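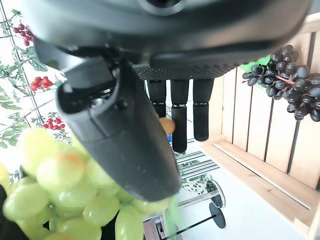
Stelero Collection of Short Moral Tales

Data card, version 7

Summary

The Stelero Collection contains 2895 short moral tales in English, gathered for the study of how brief stories about family life, duty, and kindness are told and retold. Each tale is stored as a plain text record with a small set of descriptive fields. The collection is maintained by the Tautahi Reading Archive and is intended for researchers, teachers, and developers of reading tools.

Contents

The tales are between 200 and 900 words long. Most circulated without a named author, in parish newsletters, school readers, company bulletins, and forwarded messages. Where several versions of the same tale were found, each version is kept as a separate record and linked through a shared family number. Readers should expect repetition: the tale of the two brothers and the shared field, for instance, appears in 8 versions, three of which differ only in the closing paragraph.

Fields

record_id: a unique number for the record
family_id: a number shared by all versions of one tale
title: the title as printed, or blank if none was given
text: the full text of the tale
moral: the stated lesson, copied word for word, or blank if the tale has none
source_type: newsletter, reader, bulletin, message, or other
setting: home, school, workplace, road, farm, court, or unspecified
reviewed: yes or no

The moral field is filled only when the lesson is set apart from the story. A lesson spoken by a character stays in the text field and is not copied.

Sources and preparation

The first part of the collection came from a set of bound school readers held in Pullach. The second part, known as the Cuten deposit, consists of loose newsletter pages that were scanned and corrected by hand. Spelling was left as found, including older forms and evident misprints. Page numbers, advertisements, and running headers were removed. Line breaks inside paragraphs were joined – verse passages are the exception and keep their original lines.

Names of private individuals in newsletter introductions were replaced with the word NAME. Names of characters within a tale were not changed.

Intended uses

The collection is suitable for comparing versions of a tale, for studying how endings and lessons shift between sources, and for preparing classroom reading material at an elementary level. It may also be used to test tools that group similar texts. It should not be used as evidence that the events described took place. Many tales are presented by their sources as true, and the archive has not attempted to confirm any of them.

Known limitations

The tales reflect the attitudes of the people who printed them. Older characters are often shown as helpless, daughters-in-law as unkind, and poverty as a test of character. Tales set in cities are few. The setting field was assigned by a single reader for the Cuten deposit, and the line between home and farm is not applied evenly there. Some family numbers join tales that share only an opening situation; these are being separated as they are reported.

Splits

No fixed training or test division is supplied. Users who create one should divide by family_id, so that versions of the same tale remain together.

Changes in this version

The road setting was added. Blank morals are now stored as empty fields instead of the word none. Duplicate records in the Pullach readers were merged.

Access and corrections

The collection may be copied and adapted for noncommercial purposes, provided that the Tautahi Reading Archive is credited and the version number is stated. Corrections should quote the record_id and the passage concerned. Requests are reviewed every Tuesday, and accepted corrections appear in the next version.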